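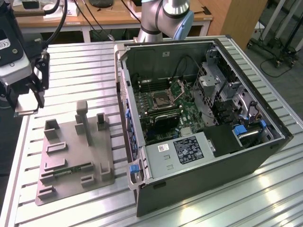

The Ekanik bench kit from Wuker is sold to people who want two robot arms to put desktop computers together, or take them apart, without having to design every holder themselves. It costs £2529 and the arms are extra. For that money you get the slotted table, the printed fixture plate, the mounting brackets and a year of the Vurkuson control software. We used our own arms and a gripper we already had. The computer goes on its side on the table with its panel off and the socket bracket up, and the small parts wait on the grey plate to the left, where the gripper can come straight down on them. We ran it like that for most of August.

The table

The table is the best part of the kit. It is made from aluminium profiles and came in two boxes, and it took an afternoon to put together. The instructions for this stage are clear. The slots take ordinary T-nuts, so clamps and brackets from other suppliers fit, and we moved the plate several times before we settled on a position. It doesn't flex when both arms stop at once, and the wobble on our old bench was the main reason we went looking for something else.

Two complaints. The feet are only adjustable from underneath, so levelling it is a job for a person lying on the floor. And small screws roll into the grooves and stay there. We now keep a magnet on a stick next to the bench.

The fixture plate

The plate comes ready printed. Wuker also supplies the files, so a broken holder doesn't mean buying a whole new plate, though you do have to reprint the full base since nothing on it unbolts. I would have preferred separate blocks. Reprinting a large flat piece for the sake of one chipped lip is a waste of a night and a lot of filament.
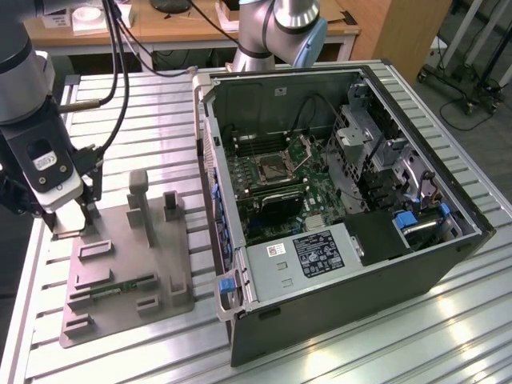 Tower and fixture plate side by side on the slotted table, with a green module seated in the middle row.

The slots for long thin boards work well. A module drops in without force and sits level, and the gripper finds it in the same place each time. We had one slot that was too tight out of the box. A few strokes with a flat file fixed it.

The plain grey finish is easy on the camera. Our previous plate was printed in a glossy black and we were always fighting reflections. With this one the vision setup found the edges at the first attempt under normal room lighting. The table is less helpful in that respect. Bare aluminium throws back a lot of light and the bands change in brightness as the arm moves over them, so if you use a wrist camera, spend some time on your exposure settings before you blame the software.
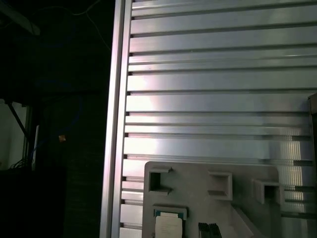

From the wrist camera: the top of the plate, with the processor in its recess.

The processor recess is shallow, and opinion here is divided on it. It makes the chip easy to grip by its edges. It also means a clumsy approach can nudge the chip up on to the border, and then it sits at an angle and the pick fails. Slowing the last part of the approach cured most of this for us. A slightly deeper recess with cut-outs for the fingers would be better, and I have told Wuker so. They replied within the week and said they would look at it for the next plate.

Note that the plate only holds what it was drawn for. We tried an older processor of a different size and it was no use at all. If you work with a mixture of machines you will be drawing your own plates before long, in which case the supplied files are a decent starting point.

The software

Vurkuson runs both arms from one program and keeps them out of each other's way. The version we had was called Buenaventura. You teach positions by hand, name them, and then put them in order. Anyone who has used another teaching tool will be able to work it in a day. The naming is worth doing properly from the start. We were lazy with ours and ended up with a long list of points called "new point", which had to be sorted out later.

The collision checking is cautious. Reaching over the drive cage with one arm while the other was parked behind the tower would often stop the program with a warning, even when there was plenty of room. You can shrink the safety margin, but the setting is three menus down and it goes back to the default after an update. Ours updated itself once during the test, and we lost a morning working out why a program that ran the day before no longer did.

The manual is 163 pages long and has no index. It is searchable on screen, so this matters less than it might, but the chapter on calibration refers to a menu that has since been renamed. I would print that chapter and correct it in pencil.

What it doesn't do

Cables. The kit has no answer to loose power leads inside the case and doesn't claim to have one. Ours were pushed to the top by hand. The cooler was also fitted by hand, as the supplied plate has no place for one. Seating the memory needs a firm push at both ends, and whether your arms can manage it depends on the arms. Check the payload figure before ordering.

There is also no clamp for the tower itself. It stays put by its own weight, and with a heavy steel case this was good enough. A lighter case would creep. We made two stops from scrap profile for a small office machine, and I think a pair should be in the box at this price.

Support

Email only, weekdays only. Answers were short and correct. A missing bag of T-nuts was sent out the next day at no charge.

Should you buy it?

If you already own a pair of arms and want a solid bench with a sensible layout, yes. The table alone would justify a good part of the cost, and Wuker will sell it separately if you ask, although the website doesn't say so. If you only want the plate, print your own. If you were hoping for something that builds a complete PC unattended, this kit won't do it, and I would wait.

Score: 4 out of 5. One mark off for the one-piece plate and the safety margin that resets itself.

Reviewed September 22, 2020

Shares 4 | Comments 2

Contact | Privacy | © 2020 All rights reserved | Back to top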